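How do I get rock-hard clay soil ready for a veggie patch before spring?

Asked by Tahmineh Alipour
Category: Garden and outdoors > Soil

Hi everyone! We moved to Brorlow in autumn and I finally have a backyard big enough for a proper veggie patch, which I've wanted for years. The trouble is the ground. I put a spade in after a week of rain and it came up like pottery, grey and orange and sticking to everything, and then a fortnight later I couldn't get the spade in at all.

The bed I've marked out is 10 metres long and gets sun from mid-morning. I'd love tomatoes, beans, silverbeet and a row of carrots for the kids. The neighbour told me to dig in a trailer load of sand, and someone at work said gypsum fixes everything. Is either of them right? It's July now so I've got a bit of time, but I'd like to be planting once the frosts are finished. Happy to put in the hard yakka, I just don't want to do it twice.

3 answers

Best answer, chosen by the asker
Lộc Châu

Oh, you're in for a treat – clay is brilliant soil once you get it going! It hangs on to water and nutrients through a hot summer when the sandy gardens across town are gasping. I've been growing on it for years and wouldn't swap.

First up, please skip the sand. You'd need a staggering amount to change the texture, and a small amount mixed through clay can set even harder than what you started with.

Gypsum is a maybe. It works on some clays and does nothing at all on others, and you can test yours in your kitchen. Drop a dry crumb of soil the size of a pea into a glass of rainwater or distilled water, don't stir it, and leave it overnight. If there's a milky cloud around the crumb in the morning, your clay is dispersive and gypsum should help. If the water is still clear, save your money and spend it on compost.

Either way, organic matter is what does the work. When the soil is moist but not sticky (roll a bit in your hand, it should crumble when you poke it), loosen the top spade depth with a garden fork. Don't turn it over, just push in and rock back. Then spread a good thick layer of compost and aged cow manure and fork it lightly through the top. Cover the lot with pea straw or lucerne and let the worms at it until spring. You'll be amazed how many turn up!

Don't walk on it once it's done. Put down a plank if you need to reach the middle. And if you've got spare room over winter, sow broad beans at one end right now. The roots go down beautifully and you can chop the plants in afterwards, or eat the beans, which is what happens at our place.

Tomatoes and silverbeet will be fine the first year. Beans too.

Comment from Tahmineh Alipour: Did the glass test last night and it's cloudy as anything! Off to get gypsum. How much do I put on?

Comment from Lộc Châu: Great stuff! Go by the rate on the bag for clay breaking, they do vary. Scatter it over before the compost and water it in.

Tolera Weldu

Agree with most of that but I'd think twice about carrots straight in the ground. Mine came up looking like knuckles for the first two seasons. I grow them in an old bathtub now with the plughole open and a bagged mix, and they're long and straight. You can also get round varieties that don't mind shallow soil, and kids think they're hilarious.

Check your drainage as well. Dig a hole as deep as your spade, fill it with water, let it drain and fill it again. If there's still water sitting there the next day you're better off mounding the bed up by 40 centimetres or so with sleepers or just heaped soil. We had to do that at the bottom end of our block and I only wish we'd done it sooner, everything in that bed went mad – the zucchini nearly took over the clothesline.

Get a pH test kit too, they're cheap and one kit does plenty of tests.

Ánh Lã

potatoes!! chuck them in under heaps of straw, they break up the clay for you and then you get chips

Comment from Nhung Châu: It's mostly the digging them up that breaks the clay, but I do it every year too and it's so much fun. Wait until the worst of the frosts are over or the tops get burnt off.

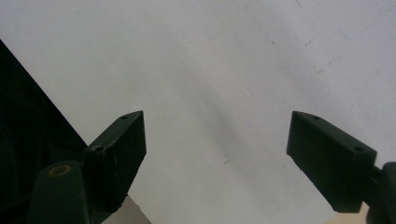
Related questions

Can I put fresh chook manure straight on the garden?
When is it safe to plant tomatoes out in a frosty area?
Pea straw or sugar cane mulch for veggies?
Worms have vanished from my compost bin, what have I done?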